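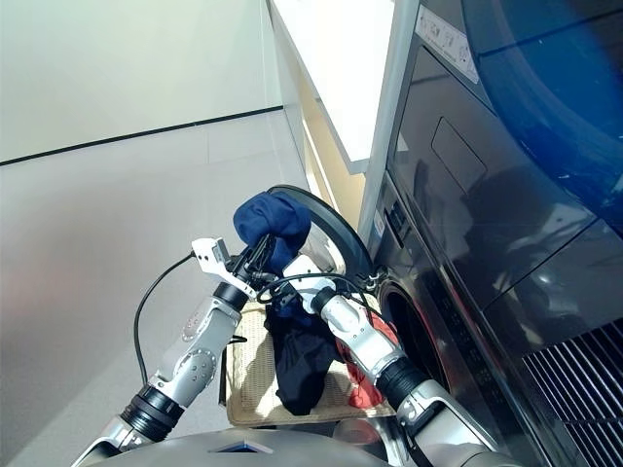
紺色の服と、扉の開いた洗濯機。

ホーム　くらし　食　住まい　意見　バックナンバー

印刷する　メールで送る

読了時間 6分

一回着ただけの服を、なぜ洗うのか

レヘマ・モソティ
2020年3月

先に白状しておくと、私はジーンズをめったに洗いません。前に洗ったのは、たぶん去年の6月。友人の庭でバーベキューをして、膝にたっぷりソースをこぼした日です。あれはさすがに洗いました。それ以来、椅子の背にかけたり、窓のそばに吊るしたり、たまにブラシをかけたりして、まあ機嫌よくはいています。

この話をすると、たいてい相手は一歩下がります(本当に下がるんですよ、足が)。それから鼻をちょっと動かして、におわないことを確かめて、それでもまだ納得のいかない顔をしている。私は不潔な人間のつもりはなくて、下着と靴下は毎日替えますし、台所の布巾なんか人より頻繁に煮ているくらいです。ただ、一回袖を通したというだけの理由でセーターを洗濯かごに放り込む習慣が、どうしても腑に落ちないのです。

私がデンドコムに越してきたのは18のときで、最初の部屋には洗濯機がありませんでした。坂を下りたところに「マゲサ」というコインランドリーがあって、そこまで大きな袋を引きずっていくわけです。行きは下り坂だからいいとして、帰りがきつい。乾燥機の小銭をけちった日などは、湿って重たくなった袋を抱えて坂をのぼる羽目になります。そういう暮らしをしていると、人間、服をよく見るようになるんですね。これは洗うべきか、まだいけるか。襟の内側はどうか。脇はどうか。袖口に何かついていないか。玄関で一枚ずつ広げて、真剣に審査していました。

それが、自分の部屋に洗濯機が来たとたん、見なくなりました。脱いだら、かごへ。かごがいっぱいになったら、機械へ。ボタンを押すだけですから、審査なんて面倒な手間はかけなくなります。むしろ洗うほうが、考えるより楽なんです。ここがくせものだと私は思っています。洗濯機のおかげで浮いたはずの時間を、私たちは洗濯物を増やすことに使ってしまった。干して、取り込んで、たたんで、しまって、また出して。機械がやってくれるのは真ん中のところだけで、前と後ろは相変わらずこっちの仕事です。

もちろん、洗濯機が悪いなんて言う気は毛頭ありません。祖母は冬でも桶の水でシーツを洗っていた人で、手の甲がいつも赤くひび割れていました。あの手を見て育った私が、昔はよかったなどと言えるはずがない。あの重たいシーツを手で絞らなくていいというのは、すごいことですよ! 私が文句を言いたい相手は、機械の使い方を決めている私たちの頭のほうです。

気が変わったきっかけは、一枚のセーターでした。からし色の、少し袖の長いやつで、4,000円。当時の私には思い切った買い物で、うれしくて、着るたびに洗いました。大事にしているつもりだったんです。ところが冬が終わるころには、肘のあたりが毛玉だらけ、裾はうねうね、からし色はなんだか古いビスケットみたいな色になっていました。着たせいで傷んだのだと思って、直しの店をやっているスネジャナ・カドリッチさんのところへ持っていったら、裏返して縫い目をちょっと引っぱって、「洗いすぎ」とひとこと。お代もとってくれませんでした。直しようがなかったんでしょう。

それから服の裏のタグを読むようになりました。読むと、けっこう面白いものです。30度以下で、とか、裏返してネットに、とか、陰干しで、とか、作った側はずいぶん細かく頼んでいるのに、こちらは全部まとめて同じコースで回していた。タグがちくちくするからと、はさみで切り落としていたことさえあります。手紙を読まずに捨てていたようなもので、ちょっと申し訳なくなりました。

反論はいろいろもらいます。職場のエボニーは柔軟剤のにおいが大好きで、着るものは毎日洗いたて、という主義の人です。彼女の言い分はこう。洗いたての服に腕を通すと一日が始まる気がする、それを節約するくらいなら別のところを節約する、と。これは、わかります。気分の問題を軽く見てはいけない。ただ、あのにおいは清潔のにおいというより、商品のにおいじゃないかと私は疑っています。子どものころ、うちの洗濯物は日なたと、せいぜい固形石けんのにおいしかしませんでした。それをきれいだと思っていた。いつのまにか、花畑みたいなにおいがしないと洗った気がしない、ということになっていて、いったい誰が決めたんだろうと思うのです。

洗剤の量だって同じです。うちでは「グリヴォウ」という750ミリリットル入りの洗剤を使っているのですが、キャップがまた大きいんですよ。目盛りはずっと下のほうに、うっすらと、透明な字で刻んである。ふつうに注いだら、どうしたって多めに入ります。私は長いことキャップいっぱい入れていて、タオルがごわごわするのは水のせいだと信じていました。いまは目盛りに油性ペンで線を引いてあります。見た目は悪いけれど、ごわごわは減りました。

小さい子のいる家や、体を使う仕事の人に向かって「洗うな」なんて言うつもりはないです。弟のところには子どもがいて、あの家のかごの中身は、見ればわかります。泥、牛乳、正体のわからない緑色の何か。あれは洗うしかない。肌の弱い人や、介護をしている人にはそれぞれの事情があるでしょうし、汗をかく季節ならシャツは私だって毎日洗います。私が話しているのは、暖房のきいた部屋で半日座っていただけのカーディガンのことです。あるいは、試しに着てみて、やっぱり違うなと脱いで、ハンガーに戻すのが億劫だからかごに入れたブラウス。身に覚え、ありませんか。私は山ほどあります。

そう、最後のこれが案外大きい。洗濯かごは、片づけを先延ばしにする場所としてとても優秀なんです。床に置けば散らかっていると叱られるけれど、かごに入れれば家事をしたことになる。うちの場合、かごの三分の一くらいは、汚れた服というより、しまいそこねた服でした。

それで、家に「途中の服」の置き場所を作りました。寝室の壁に木の棒を一本渡しただけのものです。一度着たけれどまだ洗わない服は、そこにかける。一晩風に当てて、翌朝もう一度見る。だいたいの服は、それで何ごともなかったような顔をしています。最初は夫のムショカが、部屋の中に古着屋ができたみたいだと言って嫌がっていたのに、いまでは棒の半分以上を彼の上着が占領しています。おかげで二本目をつける、つけないでもめている最中です。

手をかけるところが変わった、という感じはあります。洗う回数が減ったぶん、ブラシをかけたり、襟だけつまみ洗いしたり、ボタンのゆるみを見つけて留め直したり。楽になったかと聞かれると、正直なところ微妙です。でも、ボタンがなくなる前に気づくのはうれしいものだし、お気に入りの服が翌年もちゃんとお気に入りの形をしているのは、やっぱりいい。電気代や水道代の話をしたほうが説得力があるのかもしれませんが、明細を見比べるほどまめではないので、そこは得意な方にお任せします。

学校の家庭科では、洗い方は教わりました。水の温度、色もの白もの、しみの抜き方。でも、洗わなくていい日の見分け方は習った覚えがありません。あれは授業に入れてもいいんじゃないかしら。一枚持ってこさせて、みんなで光にかざして、においをかいで、まだいける、いや洗おう、と言い合う。中学生なら大騒ぎになるでしょうね。私が先生なら、あの古いビスケット色のセーターを教材に持っていきます。まだ捨てられずに、引き出しの一番下に入れてあるので。

印刷する　メールで送る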